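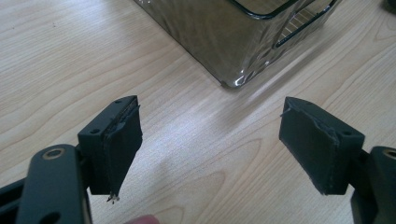 3.2 Who we asked, and how

I should say up front that we didn't set out to study caffeine. The Loreck survey was meant to be about sleep in night-shift workers, and the coffee questions were tacked on at the end (my idea, and I got teased for it). But the answers were so lopsided that we went back and built this whole part of the paper on them.

We ended up with 136 people who filled in both rounds, the first in December and the second the following summer, closing on July 3, 2019. Everybody got the Nurnen craving scale, which is short and pretty painless: you rate how badly you want a cup right now, from 0 to 100, and then you do it again before lunch. We also asked whether a parent or sibling was a heavy coffee drinker. I wish we'd asked how they knew, as plenty of people wrote little notes in the margin like "Dad, I think, but he hides it."

Family history turned out to be a decent predictor of morning craving, even after we took out the effect of shift length. It did a lousy job with afternoon craving. I had a theory for that and so did everyone else in the lab, and none of the theories agreed! My own money is on habit: by the afternoon people are drinking whatever the break room at Masanja has on the burner, and they'd drink it whether they wanted it or not.

Spit samples came from a smaller group, and we lost 5 of them to bad labels. A light wooden tabletop is in Figure 2.

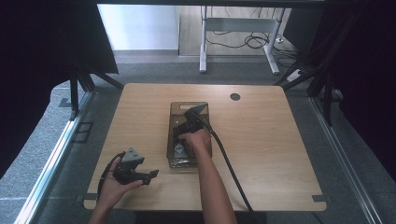
Figure 2. Tabletop with clear storage box.

3.3 What the gene data can and can't say

We ran the samples through the Grurkex panel, which covers the usual caffeine-breakdown genes and a few receptor genes besides. Slow metabolizers drank less, as you'd guess. They also reported worse headaches when they skipped a day, and that one I did not see coming. The group is small, so please don't go telling your sister she has the headache gene (I've already had that phone call). We'd want a much bigger sample, with blood draws in place of self-reports, before leaning on it.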